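ON TRIAL: THE DANDEL HAND KIT

Members who read the August issue will remember the flyer from Sudevgate offering a "teach by doing" package for small assembly and packing shops. Several of you wrote to ask whether it was worth a look. We took the kit on a five-week trial at the Brurkila workshop, and what follows is our view of it. Sudevgate was given a draft and corrected one point about the cables. They didn't ask for anything else to be changed, though I gather they weren't delighted.

The offer goes like this. You rent a pair of Dandel hand grippers, a recording unit and the software. One of your own people does the job at a table, with a gripper in each hand in place of fingers. The recordings go to Sudevgate, who use them to train a robot arm to do the same job. You then either buy the arm from them or rent it by the month. The rental for the hand kit is $236 a week, and the fee for the training is quoted separately after they have seen your recordings. That last part is on page 2 of the agreement, in smaller type than I would like, and I'd ask every member to read it before getting on the phone.

The sales line is that the person doing the job already knows how to do it, so there is no programming. I have heard versions of this for as long as I have been writing this newsletter. It was said about teach pendants, and about arms you could push around by the wrist, and each time there was some truth in it and a good deal of work left over for the customer. The Dandel is the same story with better hardware.

And the hardware is better, I will give them that. The pair we were sent had been out to other shops before us and looked it, with scuffs on the finger ends, but the movement was smooth and the two fingers met squarely when closed. There are brass bushings at the linkage pivots, where I had expected bare plastic running on a screw. That's a sensible choice for something that gets opened and closed all day. The spare fingers come in the box, and fitting one took Ásdís Kárason less time than finding the right driver for it.

Ásdís did nearly all of our recording. She has packed small parts by hand for most of her working life and she is fast, which made her a good test of the claim that you just carry on as usual. You don't. For the first several sessions she was slower with the grippers than a new hire would be without them, and she didn't enjoy it. A pair of fingers that only open and close won't roll a washer over, or hold one part back in the palm while reaching for the next. She had to invent a new way of doing each job and then do it the same way every time, and it was the new way that got recorded. Anybody hoping to capture the skill of an experienced worker should think hard about that. What you capture is how that worker copes with the tool.

She did get better at it. By the third week she could work through a session without stopping to swear at her wrists, and her movements had become very plain and even, which the Sudevgate support desk told us was what they wanted. I asked why the guide doesn't say so. It says "perform the task naturally" on the first page and again on the back cover.

Setup is simple enough if you have a clear table. We started at the bench we normally use, and the recordings were sent back with a note saying there was too much on it. A white tabletop is recommended. Ours did the job, but a shop that is already short of bench space should count the table as part of the cost, along with the floor around it, because the cables have to go somewhere. Each gripper trails a thin cable back past the wrist. You get used to them, and then you reach across yourself and are reminded. Sudevgate says a version without cables is being worked on. I don't review things that are being worked on.

The sessions themselves are short. The software cuts each recording off at 60 seconds unless you change a setting, and we didn't find the setting until the second week. Before every batch you go through a start routine: close both grippers, open both, bring them over the table, wait for the tone. It's quick. It also has to be done again if anything is unplugged, if the recorder is paused for too long, or if it decides for reasons of its own that it has lost track of one hand. On bad mornings it felt as if Ásdís was mostly doing the start routine.

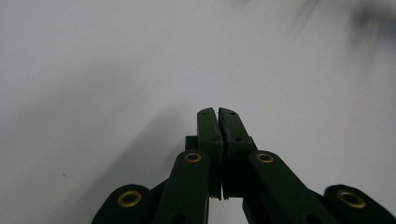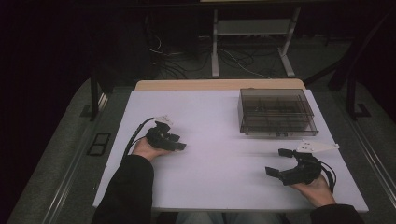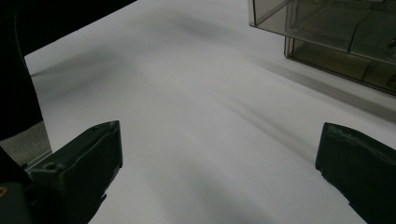
Now to the question most of you asked, whether the recordings are any use. I can only tell you what we were told. Sudevgate accepted some of our batches and refused others, and the reasons they gave for refusing were a single line each: "lighting," "occlusion," "hesitation." When we asked what counted as hesitation we were sent a link to the guide. The refused batches still count against your rental time, naturally. If I were negotiating this contract I'd want that changed first, and I would want the reasons in sentences.

We also asked to see an arm doing one of our jobs before committing to the training fee. The answer was a video of an arm at a Sudevgate customer doing somebody else's job. It was a nice video. The part was picked up, turned and placed, over and over, and every part in it arrived in the same spot facing the same way. None of our bins behave like that, and I doubt yours do either. I wrote back asking how it would manage when two parts were stuck together, and was told this would depend on the demonstrations. So if it fails, you see, you didn't demonstrate well enough. I am not saying that is how Sudevgate means it, but it's how the paperwork would read on the day you had a complaint.

There is the matter of who keeps the recordings, too. Under the standard terms they belong to Sudevgate, who may use them "to improve the Dandel service generally." You can pay more to have yours kept separate. For a shop packing ordinary hardware this may not matter. For anyone doing contract work for a customer who cares about such things, ask the customer before you sign, and get the answer in writing. Staff should be asked as well. Ásdís pointed out that she was never shown what the cameras on the grippers picked up until she asked, and she is right that she should have been. They see the table and whatever is near it, and people in a small shop tend to walk past.

For comparison, I called Fontana, who still do setup the old way: a technician comes to your shop, looks at the part and programs the arm by hand. They quoted us a fixed price with a test run at the end, and nothing due if the test run fails. It was a higher number than the Dandel rental for the same five weeks. It was also the whole number, where the Dandel figure is only the beginning of one. Fontana can't do soft or floppy parts this way, and they said so without my having to drag it out of them. If your work is mostly bags, cloth or loose wiring, then the Dandel approach may be the only one open to you and you should give it a fairer hearing than a shop full of metal parts needs to.

My advice for now is to wait if you can. If you can't, take the shortest rental, put one patient person on it and no more than one job, and don't let the training quote come after you have already spent the weeks recording. Ask for the quote up front, even a range. Sudevgate told us they couldn't do that. They then did it for a member who held out for it, so evidently it can be done.

A few practical notes for anyone going ahead. Change the recording limit on the first day (it's under Session, then Advanced, then Limits). Keep the start routine card on the table, as the one in the guide has two steps in the wrong order. Build rests into the sessions, since the grippers are light when you pick them up and less so after lunch. And write down which batches you sent and when, because the customer page shows only the latest.

The kit has gone back. Sudevgate has offered us another look when the new software is out, and we have said yes, provided there is an arm on the table this time with our own parts in front of it. Members who have rented the Dandel themselves are asked to write in, particularly anyone who got as far as a working arm. I'd like to hear how long it took and what the final bill was. Letters for the next issue go to the usual address at Brurkila.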